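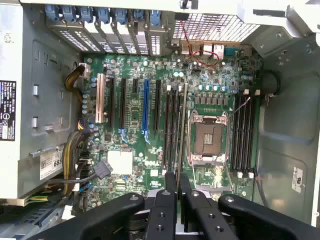

Tower teardown, bench pics

Quick page, more when I get a minute. Old office tower, came out of the Eltley lot with 14 others. Rezaul Kanagaratnam wanted to see how the insides go together before the rest get stripped for Binemum.

Green board, plenty of slots. One beige PCI, the rest PCIe, and one of those is bright blue so you can't miss it. Blue latches on the slot covers too, seven of them in a row. I like these, no hunting for a dropped screw under the bench. Mesh vent at the back next to them, then the ports.

Power cables are the usual yellow and black. Take a phone pic before you unplug anyting, the front panel wires are the ones that get you later.

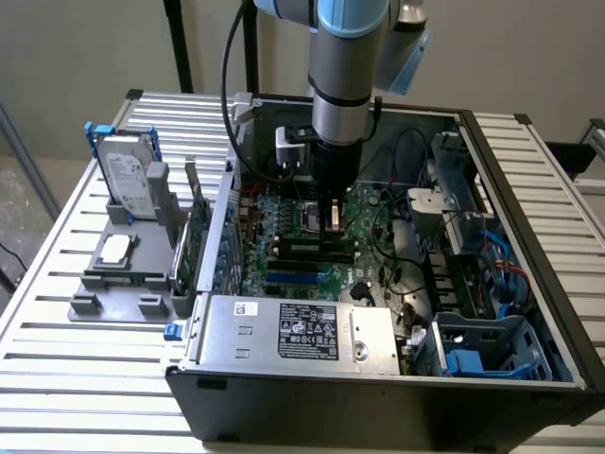

Tower on its side, side panel off. Drive, card and CPU in the gray holder on the left.

The drive is a Seagate, in its blue caddy. Listed as 500 GB on the lot sheet, haven't checked. Holder is 3D printed, handy thing, keeps the card standing up so the contacts arent rubbing on the table. CPU goes in the little square pocket in front.

Still to do: memory list, clean the fan vent, match drives to the sheet (Fedir Hutsuliak has the sheet, ask him not me). Wipe is seperate, goes on the Akard form.

Next batch Monday if the van shows up. Want a particular part kept back, say so before then, after that it all goes in the bin by weight.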